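Progress report, 8/3/24
Bromora hand kit, trial of the Disteo service plan

The kit remains on evaluation at the parts cell. Floor positions are taped.
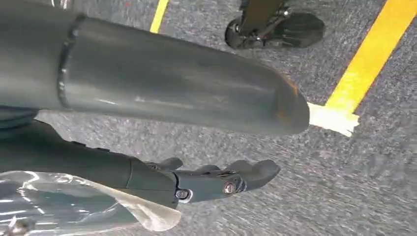
Mounting and calibration used 14 hours against a budget of 6. Zosus has credited the difference.

The handling log now holds 133 entries.
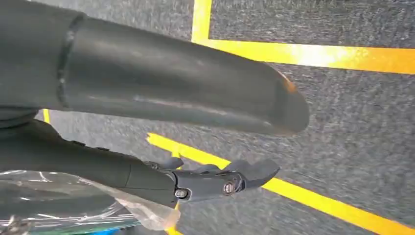 Naomi Rweyemamu: the log should record grip force before we extend the plan.

Agreed. The field will be added by April.

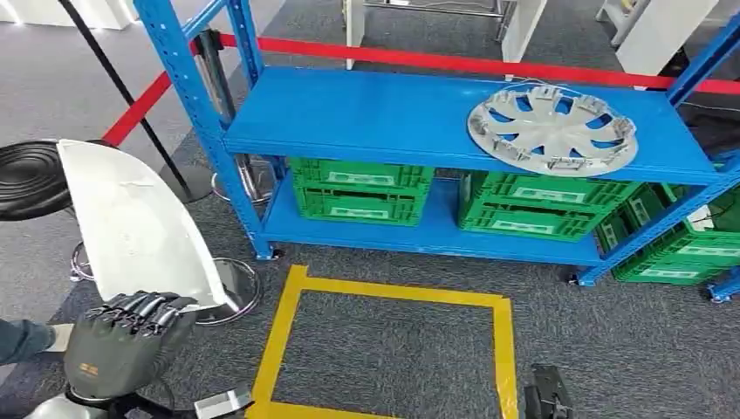
Panels and hubcaps stay in scope. Two spare finger sets are on order.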